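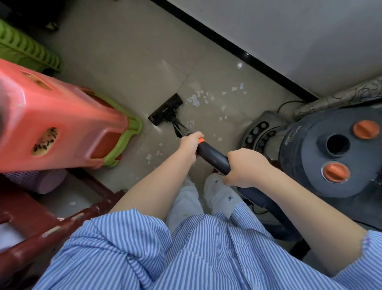 An open day at Trurnimen

I have been to a lot of music venues with the lights off and very few with them on. Trurnimen, which has been promising to open in Wendby since before anyone I know had grey hair, held its open day on June 19, 2020, and I went along for the two o'clock tour with a notebook and low expectations of the toilets.

The building was a seed merchant's, then a carpet showroom, then nothing. You go in by the side, down a ramp meant for flight cases, and come up into the main room, where Kornél Szalai was waiting in a hi-vis waistcoat to tell us about bass. Kornél is the technical manager. He told us about bass for 33 minutes.

I don't want to be unfair to him, as parts of it were very good. The stage sits on its own slab, separate from the rest of the floor, so that the drummer's feet don't end up in the bar. The old showroom ceiling has gone and there are deep absorbent panels up there now, hung at angles that Kornél says were calculated and Dorottya Fülöp, who runs the bookings, says were argued over. He clapped his hands to show us how little came back. Then we all clapped. A man at the rear clapped slightly too long and had to stop on his own.

The PA is by Skellix. I can report that it is large and that it goes quiet very nicely, which is harder than going loud. Kornél played us a cello, a bit of dub and a recording of a steam train, the last of which seemed to be purely for himself. I walked about during the dub and the sound held up well until I got under the balcony, where it turned to soup. I mentioned this. It is being looked at.

Upstairs

The balcony seats are tip-ups, rescued from a cinema, and are comfortable for anyone whose knees fold sideways. The view is superb from the front row and theoretical from the third, where a handrail runs exactly across the singer. Jamila Weerasinghe, leading this half of the tour, suggested leaning. She was otherwise excellent: brisk, funny, and the only person all afternoon who would give a straight answer about the price of a pint. I wrote it down and have since decided to keep it from my readers until they've had a meal.

Next door is the Somogyi Room, the small one, meant for jazz, spoken word and what the leaflet calls "intimate corporate moments". I liked it more than the big room. It has a low stage, a decent upright piano and a door that shuts with a proper thump. Margit Boros played two short pieces on the piano while we stood about holding our leaflets, and for those few minutes it felt like a venue. She told me afterwards that the top octave needs attention. I hadn't noticed, though I nodded as if I had.

There are 17 steps between the Somogyi Room and the dressing rooms, numbered in white paint by someone tired of bands falling down them. The dressing rooms have mirrors, hooks, a shower each and no windows. One has a fridge. I foresee trouble over the fridge. 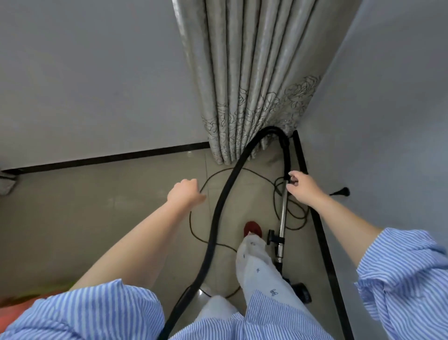
Questions, tea, the bus

We finished in the bar, where Danish Sandhu, the general manager, took questions. He was asked about parking, then about parking, then about whether there would be any folk. (There will be some folk.) There is no parking to speak of, but the last bus to the station now leaves late enough to catch an encore, provided the band doesn't milk it.

First shows are pencilled in for July, with the Somogyi Room going first and the main room following when the licence and the balcony have both been sorted out. Danish wouldn't name an opening act. Dorottya would have, I think, but he was standing next to her.

Tea was free, the shortbread was two to a person and strictly policed. If you go on a later tour, wear flat shoes for the ramp, ask for Jamila, and stand under the balcony during the dub to see whether they've fixed it.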